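4.2 The bed as a sorting surface

In the second part of the study we looked at where small clothes go between the washing line and the drawer. The interviews had already shown that residents of the Trusthorpe hostel seldom carry clean clothes directly to a cupboard. They put them on a bed first. In the rooms with two beds, this habit takes a special form, and we describe it in this section.

Of the 645 entries in the household diaries, 200 mention a bed as the place where clothes were put down, and 165 of these concern socks. Such a large share for one kind of garment was not expected by us. Shirts and trousers are usually folded in one step and taken away. Socks need a partner, and the partner is often in another pile or still on the line. For this reason a single sock stays on the bed longer than other things, and it is moved more times before it is put away.

The colour of the bedding matters for this work. Dark socks are hard to find on a dark blanket, and several diary writers complained about it. On a plain, light or bright cover they are seen at once. Figure 2 gives a typical case from our material, in which both beds have the same bright pink cover and a black sock is picked out against it.
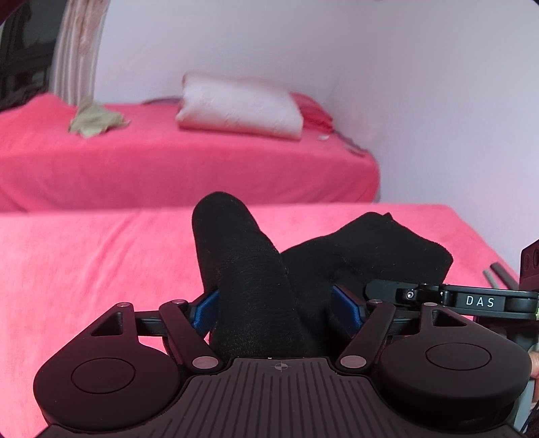
Figure 2. Black sock held above the nearer of two single beds; a pillow and cloths are on the farther bed.

We would like to draw attention to the difference between the two beds in Figure 2. The nearer one has its cover stretched flat. On the farther one, cloths share the space with the pillow: one is folded and kept in the corner by the wall, and another is in a loose heap towards the front edge. We call the first kind of surface "open" and the second kind "holding". An open surface invites work such as pairing, smoothing and folding. A holding surface keeps things which have a place already, or which wait for a decision.

This division was not taught to the residents, and no written rule of the hostel speaks about it. Still, it came back in many interviews. One resident explained it to the second interviewer, Shanti Kashyap, in this way: "I never fold on the bed where the heap is. I would have to move the heap first, and then I have two jobs." Another resident used the opposite arrangement during the week and kept her own bed free for sleeping, but she too made a clear difference between the bed for working and the bed for keeping.

The two kinds of surface can also change their roles. When the person who sleeps in the working bed comes home early, the socks are moved to the other bed, usually all together and without pairing. The diaries name this moment as the most common reason why a pair is separated. It was strongest in September, when many residents changed their working hours and the beds were needed at less regular times.

A further point concerns the material of the sock itself. In the first coding round we had only the categories "thin" and "thick". Yi-an Do, who did the second round, found that this was too poor, because residents handle fluffy socks in a different manner. A smooth sock is folded over its partner and remains so. A fluffy one opens again, it leaves fibres on the cover, and it is difficult to see from its shape which end is the toe.

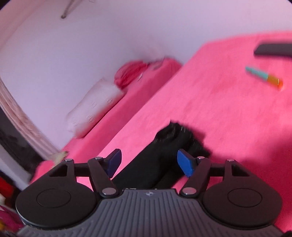
We therefore added the category "fluffy or fuzzy" and coded the sock entries again. In this new category the residents wrote more often about shaking the garment, turning it and laying it out at full length before deciding what to do with it. They wrote less often about rolling. Some of them had given up pairing such socks at all and kept them in one bag, from which any two of the same colour were taken in the morning.

The fibres deserve a short remark. On a bed cover with a soft surface they do not fall off when the cover is shaken, and black ones on a bright cover are easily seen. Two residents said that they sort fluffy socks on a towel for this reason. Others brushed the cover by hand afterwards and considered this a part of the folding, which they did not count as cleaning. In our coding we followed their view, so that brushing the cover directly after sorting belongs to the laundry sequence and is included in the durations given in section 4.3.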